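Sorting the books (again)

Sunday, June 17, 2018

Well, I've finally done it. After two years of saying I'd sort the books out "when the weather's too bad for anything else", I did it on the nicest weekend so far and missed all the sun. Typical me.

It started with the shelf in the hall. It had been leaning a bit since Christmas and on Thursday evening the middle board gave up and let everything down onto the shoe rack. No harm done apart from one cookery book which landed open on a wellington. But once they were all on the floor it seemed daft just to shove them back, so I carried the lot through to the big room and got going.

I don't know how other people do this. Bence swears by colour (I've seen his shelves, they look gorgeous and he can never find a thing). My mum did it by author and was very strict about it, Mc and Mac and all. I tried by subject for years and always got stuck on the ones that are half one thing and half another. Where does a book about the history of allotments go? Gardening? History? Next to the seed catalogues? Mine lived on top of the fridge.

So this time I've gone by size, and I'm a bit smug about it. Big flat heavy ones at the bottom, lying down if they need to, ordinary paperbacks in the middle, and the small odd ones at the top where I can reach them from the stairs. It's a bit like packing a suitcase! The big ones had been standing upright with nothing to hold them and a few have gone wonky in the spine, which I do feel bad about.

The slow part is deciding what stays. I made three piles – keep, pass on, and don't know – and the don't know pile was the tallest by lunchtime on Saturday. I had a sandwich next to it and gave it a stern look. Out went a travel guide to somewhere I never got to, a set of crime novels with the third one missing, and a dictionary that had lost everything after T. Kept: every single cookery book, including the one with the wellington print. I'm only human.

I also found 450 forints tucked inside an old thriller, from a trip in the August before last. I was using it as a bookmark, I suppose. I'd stopped on page 2, so it can't have been much of a thriller. It's gone on the pass on pile now, minus the forints.

The ones that always defeat me are the picture books and the pretty ones, the sort you leave out on a table and pick up while the kettle boils. They don't match each other in size or shape or anything else. There's a great thick black Taylor Swift one, a white hardcover with huge stencilled letters, and then Flower language, a little paperback next to those two, with a wall lantern and yellow flowers on the front. I've decided they can stay out on the table and be enjoyed.

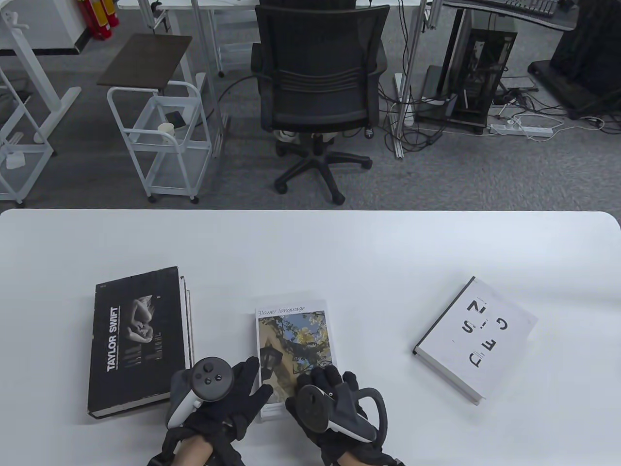 Ghassan Mansour thinks I've got it all wrong, by the way. He told me over the phone that big books should never be left lying about on a table in summer, that the sun will have the covers faded by autumn, and that I ought to swap them over every fortnight so they all get a turn in the shade. He may well have a point about the sun. I'll try the swapping, though I can't promise I'll remember.

Next job is the shelf itself. I've got the brackets and I've borrowed a drill, and the hall wall is the crumbly sort, so wish me luck. If anyone fancies an incomplete set of crime novels, shout before Wednesday and I'll put them by for you.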